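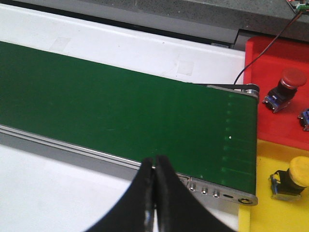 Rirkix bench conveyor, parts and upkeep notes

These notes cover the small belt conveyor on the sorting bench at Druvside. Belt, side rails and end rollers are listed in parts.csv, 229 rows, one row per part or spare. The green belt has a seam running straight across it, and all belt positions in the file are measured from there. Rail fasteners are numbered toward the end roller, so the one nearest the oval slot has the highest number in its row.

Belt care

Wipe the belt with a damp cloth, no solvent. Check tracking after about 600 hours of running. If the belt drifts, adjust one side at a time, starting at the bracket on the end roller.

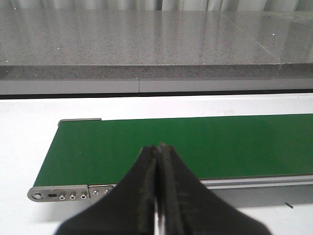 Files

parts.csv: part names, sizes, supplier codes
upkeep.txt: log kept by Miroslava Kuzmenko, seven entries so far
Missing: torque values for the roller bolts

Contact

Gianni Testa, parts list and corrections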